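Codden project notebook, can restock task
June, started 9.40 am

Picking up from last entry. Gripper pads swapped, the old ones had gone shiny. Left arm re-zeroed twice, first time I forgot to save (again). Second time fine.

Goal for today: get clean runs of rack to basket and basket to rack, one can at a time, so the second years have something to train on before the Vinatel demo. Episode count on the server was 933 when I logged in. Target for the write-up is 1,829. Long way off but the task is short.

Setup as per the sheet. Rack on the arm's left, basket on the right, handle side to the front. Cans lying down in the lanes. Front bar of the rack has to line up with the edge of the tabletop or the policy reaches short. Tape marks would help, we keep saying that.

Reset procedure, writing it down properly becuase three of us do it three different ways:
- arm to home, wait for the light
- hand clear before calling ready
- can goes in the basket upright, not dropped, back-left corner for batch A
- let go, step back, hands down
- call the number out loud

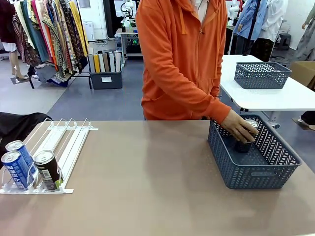

Batch A went quicker than I thought. Corner placement is the easy one, the camera gets a good look down at the rim. Batch B (middle of basket) worse. Arm comes in too steep and clips the basket wall on the way down, lattice catches the finger tips. Lowered approach speed to 3 cm/s over the basket only. Better. Left the rest of the path alone.

Bad runs so far are mostly one kind: fingers close before the wrist has settled, can rolls a bit, grip ends up near the top end. Flagged in the log as "early close". Don't delete these, Veltton want failures kept in the set and so does the rubric.

11.15 am
Stopped to argue about colours. Dark cans give the depth camera grief, blue ones are fine. Either we drop the dark ones or we do more of them. I say more. If it only works on blue cans then we've built a blue can robot.

Also: gravity rack is meant to sit on a slope in a fridge. Flat on the table the cans don't roll foward on their own, so after every pull the next one stays where it is. For the course task that's OK, but it has to go in the report as a difference from the Vlachopoulos setup, which was tilted. Ask at the meeting if we can shim the back.

1.30 pm
Rack side now. Green clips on the rails, leave them alone, the wrist calibration from last week assumes they're there. Trying the grasp from above with the wrist cable wrapped shorter. It was dragging before and pulling the yaw off a couple of degrees. Person on reset stands behind the table the whole time, arms down, no leaning.

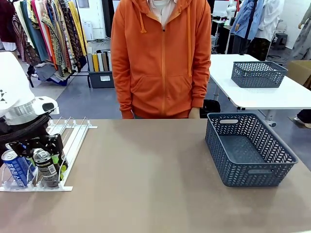
Defne Akgül wrote in the margin of the shared copy that she'd check the cable before blaming the policy for anything, her last batch had the same yaw drift and it was a loose tie at the elbow. She also wants the lane number logged with each pull, left lane and next lane separate, or the numbers can't be compared with hers.

Fair. Lane column added to the sheet. Back-filled for this afternoon, not for the morning, can't remember well enough.

Checked the elbow tie. Loose. Redid it, ran the yaw test, drift gone or too small for me to see. So the 229 episodes from the last session are suspect, tagged them "cable?" and left them in for now.

To do
- tape marks!!
- dark can batch, same lighting
- shim question
- spare gripper pads, one set left in the drawer
- someone please put the hex keys back in the case

Powered down 4.20 pm, arm parked, e-stop in.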